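**Prillcombe Poetry Study Set**

The Prillcombe Set supports the teaching of poetry to pupils preparing for written examinations. It comprises 6 bound readers and a teacher's guide in 2 parts, edited by Gilberto Usuga.

- Poems included: 648
- Notes on metre, form and imagery beside each text
- Glossary of more than 2,206 terms
- Order reference: Hastitz PS

Each reader may be ordered separately. Schools holding the earlier Dremelik edition should note that the line numbering has been revised. Orders received by the end of March will be sent before the summer term.

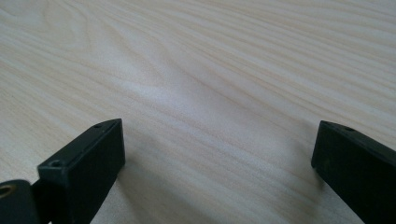
Walter Henao: We moved over from the Dremelik edition, and the new line numbers do match our exam texts. I would still like longer notes on the sonnets.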